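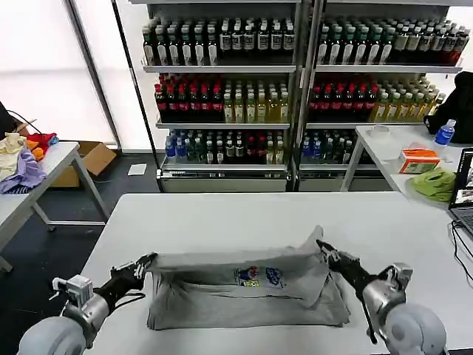

Feb 9, 2024

Laundry first. I had let the T-shirts pile up in the bag since the trip to Biltavham and there was no putting it off any longer. The gray one with the little cartoon print went on the white table and got doubled over, then opened up again at the top edge where it had bunched. Gray cotton shows every crease. I like the print to end up on the outside so I can find the shirt in the drawer without pulling everything out.

The table is a good height for folding and I wish I had one like it at home. Mine is too low and my back complains after five shirts.

The drinks cabinets stand right behind it, full of bottles. I wanted a cola all morning and held off until lunch, then had two, so no credit there. Lunch was the leftover rice and a boiled egg.

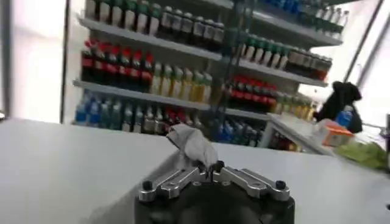
Small white things are the worst part of any wash. They crumple up the minute you let go of them, and there is no real way to fold something that soft except to flatten it with your hand and move on. I don't bother with corners anymore.

Ekitz called back about the dryer. The part is 594 and they can't get it before March, so it's the line and the radiator until then. I wrote the number on the pad by the phone. I should ask at Vasiliu too, they may have a used one.

Still to do: match the socks, sew the button on the blue shirt, take the bag of old towels over to Urau before they close at 7. Bed early tonight.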